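Condiment trays return to the tables at Plorkitz, one jar at a time

24 March 2022

Diners at Plorkitz, the canteen above the old bus garage, have been given back their condiments. The jars disappeared from the tables two years ago and have since lived behind the till, where anybody wanting a spoonful of something had to ask for it in front of the queue. Many chose to eat their potatoes plain.

From this week there is a tray on every table again. The trays are dark grey and six-sided, with a raised rail around the top, and they replace the wicker baskets that had served the canteen since it opened. The baskets are not much missed. They held crumbs in quantities that surprised even the people who had eaten the bread.

"I shook one out over the sink in the first week of March and had to go and get a dustpan," said Notburga Haslinger, who runs the canteen and chose the new trays after what she describes as a long winter of catalogues. "You can wipe these. You take the jars out, you wipe the bottom, you put the jars back. I don't see how anyone could get it wrong."

They have managed. The canteen has 28 tables, and at the end of the first lunch a good number of the trays were found to contain things other than condiments, among them teaspoons, a bus ticket, half a bread roll and a glove. One tray had no jars at all. They were discovered on the windowsill, lined up by height, and put back.

Each tray is meant to hold glass jars with white caps, filled in the kitchen from larger tubs. The darker brown one is the spice mix, which regulars will remember from the old days and which has not become any milder. The amber ones are the house relishes. There was some discussion about labels, and for the time being there aren't any, on the grounds that the last set came off in the dishwasher and blocked it.

This has led to a certain amount of guesswork. Gion Widmer, a retired surveyor who eats at Plorkitz most days and has opinions about it on all of them, put a generous helping of the hotter relish on his apple pancake in the belief that it was apricot.

"I finished it," he said. "I wasn't going to give them the satisfaction." He would like it recorded that he is in favour of the trays in general, though he thinks the knobs on the sides are showing off.

The knobs have been a talking point. The trays have them on the angled faces at the front, and by Haslinger's count she has been asked what they do 18 times. She has taken to telling people that one of them is for the volume.

There have also been questions about the rail handle, which stands up at the back in a peak and which a few diners have taken as an invitation to carry the tray off to another table. Staff would rather they didn't. A tray that leaves its table tends not to come home, and by closing time there can be a crowd of them by the radiator and none at all near the door. If your table has no tray, please ask, and one will be brought over.

The question of money was raised at the counter almost at once, as it usually is. The trays and jars together cost 2143, paid out of the takings from the winter soup evenings, and the price of lunch stays where it was. Anyone who attended the soup evenings may therefore consider themselves a part-owner of a jar. The canteen asks them not to act on this.

A few practical points. The jars are filled before the doors open and topped up once the first sitting has thinned out, so anyone who comes late and finds the relish low should mention it to whoever is clearing. Caps should go back on the jars they came from. The cap with the little spout belongs on the spice mix, and when it goes on a relish the result is either nothing whatever or all of it, usually on a sleeve. Spoons are by the cutlery and should be clean when they go in. Bread is not a spoon — this was true of the old jars as well.

Jars should also stand on the floor of the tray and not be balanced on the rail. It can be done, as one table of apprentices showed over a long lunch, but the mop has been out once already.

The old baskets are in a stack at the foot of the stairs and are free to anybody who wants one. They would suit pegs, or onions, or somebody with more patience. Most of them still have both handles. Whatever is left at the end of March will go to the allotments, where they have been promised for compost whether the allotments like it or not.

Mustard, which was not included in the new arrangement, remains behind the till. Haslinger says she is aware of the strength of feeling. There is room in the tray for another jar if the others budge up, and she has asked the kitchen to look into it after Easter. Widmer has offered to bring his own.

Lunch is served at the usual hours. The spice mix is also on sale at the counter in a smaller jar, for people who wish to make the same mistake at home.
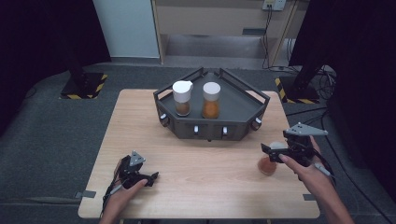 An amber-brown jar held beside one of the new condiment trays, with two more already inside.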